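工单：杏仁膏外皮反复渗水、开裂（Sonatine 甜品间）
提交人：Drita Vukčević　　状态：已解决，保留观察
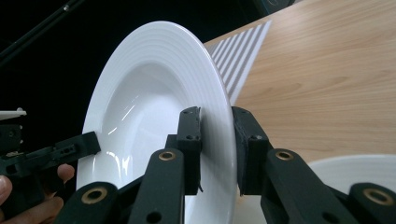
附图：白色宽沿深盘，盘沿有细圈纹

先说一下背景，免得接手的人从头问起。我在 Sonatine 做甜品，店里每年秋天都会上一款杏仁膏包的圆蛋糕，里面是羊奶乳清干酪、糖渍橙皮和一点巧克力碎，外面裹一层淡绿色的杏仁膏，再淋薄薄一层糖面。配方是 Nermina Bošković 传给我的，她以前在海边一家老铺子干了很多年，手写的那张纸我到现在还夹在冰柜门上，边角都油得透明了。

今年十月一开卖就出毛病。早上包好的蛋糕，到晚上杏仁膏底边一圈发黏，往外渗糖水，第二天早上顶上又裂，裂口像干掉的河床（真的很丑！）。一个蛋糕上又湿又干，我第一次碰到，完全没头绪，所以才开了这张单子，请 Clivetis 那边管冷柜的和供料的都看一眼。

现象我尽量写细一点：

渗水集中在底边，大概一指宽，摸上去像没干的胶水。颜色也变了，绿色往下淌，托纸上会留印子。

裂是在顶上，从中间往外走，糖面跟着一起碎。切开看，里面的奶酪馅没有分层，味道也正常，不酸。海绵蛋糕那一层偏湿，底下比上面湿得多。

小号的比大号的轻一些，但也有。

第一条回复　Alper Başaran（Clivetis 设备支持）

你好 Drita，先查冷柜。麻烦把柜子设定温度、风扇档位发我，再说一下蛋糕放第几层，有没有加盖。如果风直接吹在顶上，干裂就说得通。底下渗水我这边暂时解释不了，可能得问供料的人。

我的回复

设定是 4 度，风扇一直开高档，蛋糕放最上面一层，没盖。以前放的是老柜子，夏天换的新柜，我居然没把这两件事连起来想！老柜子是静冷的，背板结霜那种，吵得要命，可是从来没裂过。

按你说的，昨晚我拿了两个一样的做对照，一个照旧放最上层，一个放最下层再扣一个大罩子。今早看，扣罩子的顶上一条裂纹都没有，光溜溜的，我高兴得差点把罩子摔了。可是底边照样渗，好像还更厉害一点。

第二条回复　Alper Başaran

那顶裂基本就是风。我把风扇的低档怎么调写在下面：长按面板右边的键，等屏幕闪，再按一下向下，松手，等它自己退出来。别在闪的时候开门，它会当成除霜，又跳回高档。湿度这款柜子调不了，只能靠罩子。调完请过一夜再看，别一小时就下结论。

另外我在系统里看到你们柜子的累计运行时间是 2,696 小时，还没到换滤网的时候，不过滤网可以拆下来拍一拍灰。

我的回复

调好了。第一次没成功，因为刚好有人开门拿奶油（不点名了），又跳回去，第二次才进低档。滤网也拆了，灰不多，糖粉倒是不少，甜品间嘛。

第三条回复　Haris Tomić（Tabrizi 原料供应）

Drita 你好，Alper 把单子转给我了。渗水我猜和糖有关。问几个事：杏仁膏是自己打的还是用我们的成品？里面有没有加葡萄糖浆或者蜂蜜？奶酪馅包进去以前沥了多久？

我的回复

杏仁膏自己打的，杏仁粉用你们的，细的那种。糖是糖粉，加一点葡萄糖浆，没有蜂蜜。Nermina 的纸上写的是“沥到不滴为止”，你看，老师傅的配方都这样，没有数！我一般是头天晚上收工前倒进纱布，第二天一早来了就用，少说也有一个晚上吧。

不过你这么一问我倒想起来，九月起我们换了奶酪，原来那家小农场的停了，现在这批从 Istby 来，桶装的，摸着就软，舀出来会晃。我还跟同事说这个好，拌糖省力气。现在想想，省的那点力气全变成水了。

第四条回复　Haris Tomić

那先怀疑奶酪。软的那种含水多，拌了糖以后还会再出一次水，糖会把水拽出来。你可以试一下：先照旧沥一夜，拌糖，再倒回纱布里，放冰箱继续沥，看碗底还出不出水。出的话就是它。

另外糖浆先别动，一次只改一样，不然改好了也不知道是谁的功劳。

我的回复

试了，吓我一跳。拌糖之前沥过一夜，我觉得已经很干了，捏得成团。拌完糖再沥，碗底又出了 80 克多的水，甜的，黄黄的。这么多水以前全跑到蛋糕底下去了，怪不得海绵层下面湿！

昨天下午就用沥过两遍的馅包了一个大号、一个小号，都放下层，扣罩子，风扇低档。

今早六点半看：大号顶上没裂，底边干的，托纸干净。小号也没裂，底边有一小段还是有点黏，我怀疑是接缝没捏紧，那一段正好是我接电话的时候包的。

第五条回复　Nermina Bošković

Drita 把这串东西念给我听了，我插几句。我们那时候奶酪是要沥两回的，拌糖以前一回，拌糖以后过筛再一回，我以为这个不用写。纸上那句“不滴为止”说的是第二回。还有，蛋糕坯贴底的那片要烤得比上面的干一点，切厚一点，让它吸。你们年轻人喜欢软，底下也切得薄薄的，哪里兜得住。

杏仁膏擀的时候桌上撒糖粉，别撒淀粉，淀粉遇水变浆，边上就黏。绿色不要用水性色素，用膏状的，一点点就够。

我的回复

好吧……我撒的就是淀粉，还是玉米淀粉。色素也是水性的，因为膏状的那罐用完了一直没补。单子开到这里，我已经觉得自己浑身都是问题了，不过也松一口气，总算每一样都对得上。

新做法我重新抄了一遍，夹在原来那张纸旁边（原来的不舍得扔）：

奶酪倒纱布，冷藏沥一夜。
拌糖，过细筛，回纱布，再冷藏沥一夜。
底层蛋糕坯切厚，多烤一会儿，凉透再用。
橙皮用厨房纸吸过糖浆再切丁，巧克力碎最后拌。
杏仁膏用膏状色素，桌面撒糖粉，接缝朝里捏紧，捏的时候不接电话。
包好以后先放下层，扣罩子，第二天早上再淋糖面，糖面干了才摆糖渍水果。

淋面改到第二天是我自己加的。以前包完就淋，里面有点湿气也出不来，糖面底下会起小泡。不知道有没有道理，反正这几天没起泡。

第六条回复　Biljana Trajkovski（Sonatine 前厅）

我是前厅的，补充一点客人这边的情况。之前有客人说盘子上有绿水，我们给换了一份。这几天没有人再提，外带的也没有退。不过有位老客人说馅比以前紧，她更喜欢，问是不是换了配方。我说没换，这样说可以吗？

我的回复

可以，配方确实没换，是我终于照着做了。外带的盒子麻烦提醒客人回家别放风口，切之前在室温放一会儿，杏仁膏冷的时候硬，一刀下去容易崩。

第七条回复　Alper Başaran

我这边看了一下柜子的记录，低档之后温度一直平稳，没有报警。可以关单吗？

我的回复

先别关死，改成“已解决，保留观察”吧。还剩两件事没弄完：一个是小号的接缝，我想换小一点的模子试；另一个是罩子不够用，现在大号扣罩子，小号只好拿不锈钢盆倒扣着，客人看不见里面是什么，前厅已经抱怨过了。高一点的透明罩子如果 Clivetis 有卖，请把尺寸发我，要能放进最下面那层的。

Haris，杏仁粉照旧订，另外请加一罐膏状的绿色素，这次我会记得在用完之前补。

第八条回复　Haris Tomić

收到，色素跟下一车一起到。淀粉还要吗？

我的回复

要，做奶冻还得用呢，只是不许再出现在擀杏仁膏的桌子上了。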